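What I Learned From Sitting in Courtroom 8
9 August 2019 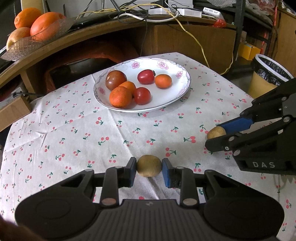
How it started

In April my neighbor Petronella Maluleke asked me to go with her to the county court in Clelden. A man had broken into her shop at night and she was called as a witness. She did not want to sit alone in the hallway, and I had free days left from work, so I said yes.

I had never been inside an American court before. I knew it only from television, and I expected a lot of shouting. Most of the morning was waiting. We sat on a bench from 8:30 and her name was called after lunch. The door of the courtroom opened and closed many times, and each time she stood up a little.

What the case was

The man was accused of burglary and of damage to property. He took a cash box with $231 in it and he broke the back door. The repair of the door cost $1,225, so the damage was much bigger than the theft. I did not know that these are two separate charges and that the jury must decide on each one by itself.

I will not write his name. He was found guilty of the first charge and not guilty of the second. This surprised me very much. His lawyer, Mr. Pankaj Nigam, had shown that the door was already reported broken by the previous tenant, and there was an old email about it to the landlord. The jury could not be sure who did what to the door. Petronella was angry about it for a week. I was also angry on the first evening, but then I read the instructions for the jury again, and I think I would have voted the same.

About being a witness

Petronella was asked the same question three times in different words: at what hour did she lock the shop? She said six, then "a little after six." Mr. Nigam was polite, but he stayed on this point for a long time. Later she told me she felt like she was the one accused. The prosecutor had warned her about it, but a warning on the phone is one thing and the chair is another.

If you must testify, I can give a little advice from what I saw. Bring something to eat. Read your own statement to the police the night before. If you do not remember, say that you do not remember, and then stop talking. The parking behind the court in Clelden is paid and the machine takes only cards.

The money

The judge ordered the man to pay back the cash, and he also got probation. So far Petronella received one payment of $100. The insurance paid for most of the door after many letters. She has now a new lock and a light with a sensor in the alley, and it turns on for every cat.

I went back to the court two more times by myself, only to listen. Anybody may enter and sit in the last row, which I also did not know. One of these was a case about a stolen trailer, and it is not finished yet. When there is a verdict I will write about it in another post.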